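Okico Poste souple 632
Cellule de manipulation de textiles sur table, avec caméra de poignet

Accueil > Cellules compactes > Manipulation de textiles > Poste souple 632

Référence : PS-632
Disponibilité : sur commande, assemblage à l'atelier d'Undcombe
Documentation : notice d'installation, carnet d'entretien, schéma électrique

Présentation

Le Poste souple 632 est une cellule à un bras destinée à la saisie, au dépliage et au pliage de pièces textiles de petit format : serviettes, gants de toilette, torchons, lingettes réutilisables. Il est livré monté sur son châssis, avec le bras, la pince, la caméra de poignet, le coffret de commande et le logiciel Pramanik déjà installé. Le plateau de travail est fourni par le client ou commandé séparément.

Cette page décrit la mise en place, les réglages courants et l'entretien du poste. Elle complète la notice sans la remplacer. Pour tout ce qui touche à l'arrêt d'urgence et au raccordement électrique, seule la notice fait foi.

Contenu de la livraison

Châssis avec vérins de mise à niveau
Bras et embase
Pince à doigts interchangeables, 2 jeux de doigts
Caméra de poignet avec support et câble
Coffret de commande et pupitre
4 brides de plateau
Gabarit de calibrage
Clé dynamométrique et jeu d'embouts
Carnet d'entretien

Le jeu de doigts lisses convient aux tissus plats. Le jeu de doigts striés est prévu pour l'éponge et le nid d'abeille. Les patins de contact sont les mêmes sur les deux jeux et se commandent sous une seule référence.

Installation

Poser le châssis sur un sol dur. Régler les vérins jusqu'à ce que les quatre pieds portent, puis bloquer les contre-écrous. Contrôler le niveau sur l'embase du bras et non sur le plateau, qui peut présenter un léger défaut de planéité sans conséquence pour le travail.

Fixer le plateau avec les brides. Le serrage se fait en croix, en deux passes. Un plateau en bois massif doit être bridé sans excès : il faut lui laisser de quoi travailler quand l'humidité de l'atelier varie. Si le local n'est pas chauffé, reprendre le serrage au début de la saison froide, en octobre dans la plupart des cas.

Raccorder ensuite le coffret, puis le pupitre. Le câble de la caméra est déjà passé dans la gaine du bras. Ne pas le sortir de la gaine pour gagner de la longueur. S'il manque du mou au niveau du poignet, desserrer le collier arrière et laisser redescendre la gaine de quelques centimètres.

Mettre sous tension et attendre la fin de l'autocontrôle. Le voyant du pupitre passe au vert fixe. S'il clignote en orange, le bras n'a pas retrouvé sa position de repos. Le ramener à la main, freins desserrés, en suivant la procédure de la notice.

Choix du plateau

Le poste accepte les plateaux en bois, en stratifié et en aluminium peint. Le plateau n'a pas besoin d'être uni. Un veinage marqué ou des nœuds visibles sont acceptables, à condition que l'image de fond ait été enregistrée avec ce plateau et sous l'éclairage de travail. En revanche, éviter :

les vernis brillants, qui renvoient la lumière vers la caméra ;
les surfaces rugueuses ou fendues, qui accrochent les boucles de l'éponge ;
les plateaux de la même couleur que les pièces à traiter ;
les joints en relief entre deux panneaux.

Un plateau en bois doit être poncé fin et protégé par une finition satinée ou mate. Un éclat au bord peut être repris à la pâte à bois, puis poncé. Refaire l'image de fond après toute réparation de ce genre.

Montage et réglage de la pince

Couper l'énergie de la pince depuis le pupitre avant de changer les doigts. Retirer les deux vis, déposer les doigts par paire et ne jamais mélanger un doigt strié et un doigt lisse. Présenter les nouveaux doigts contre la butée, puis serrer au couple gravé sur la bride.

Vérifier la fermeture avec une feuille de papier. Elle doit être retenue sur toute la largeur des patins. Si elle pivote, un patin est usé ou mal assis.

La force de serrage se règle dans le menu Pince du logiciel. Partir de la valeur basse et monter par petits pas. Une éponge épaisse demande moins de force qu'on ne le pense : le matériau se comprime et les stries font le reste. Un serrage trop fort marque les ourlets et fatigue les patins.

La hauteur d'approche se règle à part. Pour une épaisseur simple, les patins doivent effleurer le plateau sans appuyer. Pour une pièce repliée sur elle-même, relever l'approche de façon à ne prendre que la couche du dessus. Le logiciel garde un réglage par type de pièce, sous le nom choisi par l'opérateur.

Calibrage de la caméra de poignet

Le calibrage se fait à la première mise en service, après un démontage du support et après tout choc sur le poignet. Compter environ 300 secondes pour un cycle complet.

Débarrasser le plateau. Poser le gabarit dans l'angle repéré par la bride gravée d'un point. Lancer le cycle depuis le menu Caméra. Le bras prend plusieurs positions au-dessus du gabarit et revient au repos. Le logiciel affiche l'écart résiduel. S'il est en rouge, nettoyer la vitre de la caméra et recommencer. Si l'écart reste en rouge, contrôler le serrage du support.

Retirer le gabarit, puis enregistrer l'image de fond. L'éclairage doit être celui du travail réel, volets et plafonniers compris. Un atelier qui travaille matin et soir a intérêt à enregistrer deux fonds et à basculer de l'un à l'autre.

Essai sur une pièce

Après calibrage, faire un essai avec une seule serviette posée sans soin sur le plateau. Une pièce parfaitement étalée ne renseigne pas sur le comportement du poste, puisque tous les coins sont dégagés. Il faut des plis, un ourlet visible et au moins un coin qui dépasse.

Placer le bras en position d'observation et ouvrir la vue de la caméra sur le pupitre. 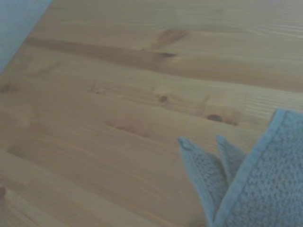
Le logiciel cherche d'abord les ourlets, puis les coins. Quand deux coins se trouvent côte à côte, il propose par défaut celui dont la pointe est la plus dégagée. L'opérateur peut imposer l'autre au pupitre. Pendant l'essai, valider chaque proposition à la main et passer en automatique seulement lorsque les propositions sont stables d'une pose à l'autre.

Il arrive qu'un nœud sombre du bois soit pris pour une tache ou un petit objet. Dans ce cas, ouvrir le menu Fond et relancer l'enregistrement, plateau dégagé. Si le défaut revient toujours au même endroit, dessiner une zone ignorée. La garder petite, car un coin posé dans cette zone ne sera plus proposé.

Les ombres au bord du tissu peuvent aussi décaler le contour. Une lumière diffuse donne de meilleurs résultats qu'un spot dirigé. Avec un tissu clair sur bois clair, augmenter d'abord le contraste dans le logiciel, puis revoir l'éclairage si cela ne suffit pas.

Entretien courant

À chaque prise de poste : essuyer la vitre de la caméra avec un chiffon microfibre sec, enlever les peluches des patins, vérifier que rien ne traîne sous le bras.

Chaque semaine : aspirer le plateau et le dessous du châssis. L'éponge neuve laisse beaucoup de fibres, qui finissent dans les glissières de la pince. Brosser les glissières à sec. Ne pas souffler à l'air comprimé, les fibres partent vers le joint du poignet.

Chaque mois : contrôler les patins, le serrage des doigts et l'état de la gaine. Vérifier les brides du plateau. Noter le passage dans le carnet.

Chaque année : graissage des glissières, contrôle des freins et recalibrage complet. Cette visite est réalisée par Okico ou par un atelier agréé.

Pannes fréquentes

La pince se ferme à côté du tissu. Contrôler le support de caméra, puis refaire le calibrage.

La pince prend deux épaisseurs. Relever la hauteur d'approche. Si le problème persiste, réduire la force de serrage.

La pièce glisse pendant la levée. Patins encrassés ou usés. Les nettoyer à l'alcool isopropylique, laisser sécher, remplacer si les stries ne se sentent plus sous l'ongle.

L'image est voilée. Vitre sale dans la plupart des cas. Si le voile est à l'intérieur, ne pas ouvrir la caméra et contacter le service.

Le bras s'arrête en cours de trajet sans message. Regarder si la gaine tire en bout de course. Redonner du mou au collier arrière.

Pièces de rechange et service

Les patins, doigts, colliers et vitres de caméra sont tenus en stock au dépôt de Braltley. Les demandes passées avant 14 h sont préparées dans l'après-midi. Indiquer le numéro de série gravé sur l'embase et la version du logiciel Pramanik affichée au démarrage.

Contact technique : Kathleen Carroll, service après-vente Okico, Undcombe

Produits associés

Plateau pin satiné pour PS-632
Jeu de doigts longs
Rampe d'éclairage diffus
Lot de patins de contact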